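Home > Working practice > Gallery: the kitchen bench

Gallery: bench practice for two-arm work with food and hot appliances

Compiled by Ruaridh Paterson. Last revised 10/21/21.

This page goes with the bench rules we adopted at Skaltetport in March. The rules themselves run to 49 clauses and are kept in the Tudex folder, where anyone with a site login can read them. Most people who come to work on the bench don't need all of them on the first day. What they need is the part that deals with setting out, reach, cables, steam and stopping, and that is what is gathered on this page.

The numbering follows the full rules, so there are gaps. Where Cireck and Skaltetport do things differently I have said so.

Setting out

4. The main table carries the task and nothing else. Laptops, chargers, spare fingers, tape, drinks and notebooks go on the side tables. If a side table is full, clear it before starting.

5. Objects are placed inside the reach of the arm that will use them. An arm that has to stretch across the other arm's working area is set out wrongly and the table should be laid again.

6. A lid that comes off a pot has a resting place decided beforehand, and that place is kept clear for the whole session. Glass lids lie flat. They are never leaned against the appliance or stood on edge.

7. Plates for receiving food go on the side of the receiving arm. Leave a hand's width between the plate and the appliance so that the fingers can open fully between them.

9. Wipe the table down at the start and at the end. Old stains that won't lift are noted once in the bench book so that the next person doesn't spend time on them.

Sleeves and fingers

12. Arms that work over food wear a clean sleeve, fastened at both ends. Sleeves are changed when marked and at the close of every day. Cireck changes them at midday as well, and we may come round to that.

13. Check the finger opening against the object before the first run, with the arm still. Round, soft food needs the lowest grip setting that will hold it. Anyone raising the setting writes down the old value and the new one.

14. Fingers are cleaned between foods. The joints behind the fingers are wiped dry and not sprayed.

Cables

17. Every cable that travels with an arm is checked through the arm's full movement before the appliance is switched on. Look for slack that could catch a plate rim, a handle or a lid.

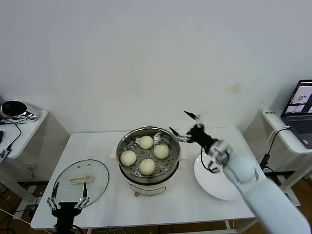 18. A loop that hangs lower than the gripper is taken up and clipped before work goes any further. This is the clause most often missed when people are in a hurry, and of the 106 entries in last year's bench book, 30 were to do with cables of one kind or another. None was serious. Most cost us a repeat of the run and a few minutes' tidying.

19. Floor cables are kept to the back of the tables and out of the walking line. Tape them if the bench will stand for more than a day.

Steam and heat

22. Treat any steamer, kettle or rice pot as hot until the operator has checked it, whatever the display says.

23. Lids are lifted from the far side first, so that steam leaves away from the arm and the operator. Wait until it clears before moving anything over the opening.

24. Fingers come down between items and not through them. If the tray shifts, stop and reset it by hand with the arms parked.

Stopping

28. There are always 2 people at the bench when the arms are live, and one of them has a hand free for the stop button. The person watching the laptop doesn't count as the one with the free hand.

29. After a stop, both arms go back to park before anyone reaches over the table. No exceptions for small things such as a dropped cloth.

31. Write the stop up straight away. One line is enough: what was being moved, which arm, who pressed.

Notes on this revision

Clause 6 has been reworded following a comment from Lefèvre, whose people found the old wording could be read as allowing a lid to be left on top of a plate. It can't be, and the new text says where it goes. Clause 13 used to ask for a test with a foam block. We dropped that, as a foam block told us very little about dough.

The training deck still shows the old numbering from clause 22 onwards. Use this page until it has been corrected.

Corrections to Ruaridh Paterson, by the usual bench form, with the clause number in the heading.

Back to Working practice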